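La biblioteca de Sillano abre por fin hasta las diez de la noche

Lo llevaba pidiendo medio barrio y ya está en el tablón: desde octubre, la biblioteca de Sillano cierra a las diez de la noche de lunes a jueves. Dos horas más que hasta ahora, que se dicen pronto, pero los que salimos de trabajar a las siete y media sabemos lo que significa. Yo he llegado tantas veces con el libro en la mano y la persiana a medio bajar que casi me sé de memoria los rayones de la chapa.

La petición se entregó antes del verano con 1048 firmas, la mía entre ellas (creo que firmé en la frutería, con un manojo de acelgas debajo del brazo). El ayuntamiento contestó en julio con una carta bastante seca que decía que se estudiaría. Y bueno, se ha estudiado. El horario nuevo se queda así: de lunes a jueves de nueve de la mañana a diez de la noche, los viernes hasta las ocho como siempre, y los sábados solo por la mañana. El domingo sigue cerrada, y de eso no hay noticias.

Me pasé el martes por la tarde a preguntar y en el mostrador me lo confirmaron todo con mucha paciencia, porque no era la primera que iba. La sala de lectura de arriba estará abierta hasta el cierre; la infantil, en cambio, apaga las luces a las ocho y media. Me parece razonable, aunque ya he oído a algún padre protestar en la puerta del colegio. 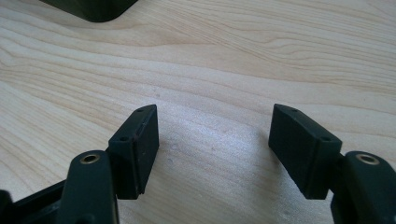 Qué cambia en los préstamos

Aquí hay novedades que en el cartel salen en letra pequeña, así que las cuento. Se podrán devolver libros a cualquier hora en el buzón de la calle Koivisto, que llevaba precintado desde las obras de la acera. El máximo de libros por carné no se toca. Las renovaciones sí: ahora se puede renovar dos veces seguidas, siempre que no haya otra persona esperando el título, y se puede hacer por teléfono hasta media hora antes del cierre.

Lo de las reservas también mejora. Hasta ahora, si pedías algo que estaba en la biblioteca de Burkevora, tenías que ir tú a buscarlo en autobús, con su transbordo y su rato al sol en la parada. A partir de octubre habrá una furgoneta que traerá los pedidos los miércoles. Yo ya he pedido una novela larguísima que llevo persiguiendo desde la primavera — y de paso un libro de cocina de legumbres, que el invierno se hace largo y en casa estamos ya hartos de mis tres potajes.

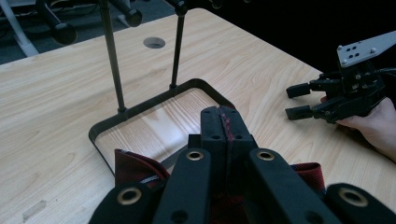 Otra cosa que pregunté, porque me la habíais pedido varias vecinas, es la calefacción. El invierno pasado en la planta de arriba se leía con abrigo, y alguno hasta con guantes. Me dijeron que la caldera se revisó en agosto y que se han cambiado los radiadores del fondo, los que hacían aquel ruido como de cafetera. Ya veremos en enero. Lo que no se ha arreglado es el ascensor, que sigue esperando una pieza, así que quien no pueda subir escaleras puede pedir en el mostrador que le bajen los libros.

El dinero para las horas nuevas sale de una partida que estaba guardada para las luces de la plaza, y esto ha levantado un poco de polvareda. En el bar he escuchado las dos versiones con bastante volumen. A mí las luces me gustan como a cualquiera, pero son tres semanas al año y a la biblioteca voy en marzo, en junio y cuando se me estropea la tele. De momento el horario se mantendrá hasta final de curso y entonces mirarán cuánta gente ha ido de verdad por las noches. O sea que, si os interesa que siga, id. Aunque sea a hojear revistas.

También vuelve el club de lectura, que se había quedado sin hueco. Será los jueves a las ocho y cuarto en la sala pequeña, gratis y sin apuntarse. Empiezan con cuentos, me imagino que para no asustar a la gente con un tocho el primer mes. El año que viví en Wamside fui a uno parecido y acabé leyendo cosas que no habría abierto en la vida, incluido un ensayo sobre faros que todavía recomiendo a todo el que se deja. 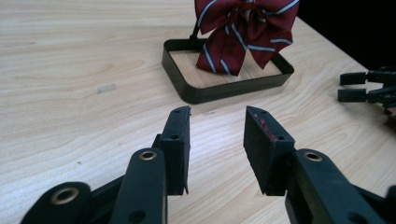 Sillano, septiembre

Última hora, que me llega con la nota casi cerrada: el aula de estudio también amplía plazas. Pasa de las 71 actuales a unas 200 en época de exámenes, usando el salón de actos cuando no haya programación. Habrá que enseñar el carné en la entrada, y si no lo tenéis se hace en el momento con el documento de identidad y una foto. Para los menores de catorce hace falta además la firma de un adulto.

Las mesas no se podrán reservar dejando el estuche y marchándose a cenar (sí, estudiantes de la fila de la ventana, va por vosotros). A la media hora de ausencia se libera el sitio. El café de la máquina sigue igual de malo y la fuente del patio ya vuelve a funcionar.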